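Subject: Re: [arm-club] Objects for the November round

Hello Heledd, hello all,

Thank you for the rules draft. I answer below your text.

> On the evening before, Heledd Rowlands wrote:
>
> Can every team please confirm its object set and say how many
> recorded attempts it has? Rhydian Trevor also wants to know if
> the teams will use objects which stand close together, or only
> single ones. The Hillitz room is free for us until 18:30.

## Our object set

We keep the set we agreed with Rhydian. For the grasp model we use now 886 attempts, all made by the students themselves with the hand controller. The target was 2000, and I think we will reach more than 1305 before the round. The rest must wait until the second term.

About the close objects: yes, we want them. The Posier team trained only with single objects last year, and when two things stood side by side their arm pushed one of them over. So in our group each session now has at least one pair, one low and one tall. The students found this boring at first, but they are already more careful with the approach angle.

I have one question about the rules. If the arm takes the correct object but touches its neighbour, is it a fault? In the Watkins version it was a fault only if the neighbour fell. I would prefer this, it is easier for the judges.

## What the students do next

1. Repeat the calibration of the wrist camera. Two students must do it together and both write their initials in the log.
2. Record the tall object from 4 start positions. Please do not change the lamp between them — last time we had to throw away a whole set.
3. Start each attempt with the fingers fully open and well back from the objects. With the sweets jar and the tall black bottle next to each other, the start view from the wrist is like this:

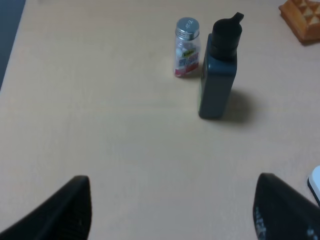 4. Save the attempt also if it failed, and write "F" in the last column. The Indimard script reads this column, so no other letters please.

Heledd, can you keep the room key for us until 18:30? Two of my students have a lesson before and they arrive late.

Best regards to everybody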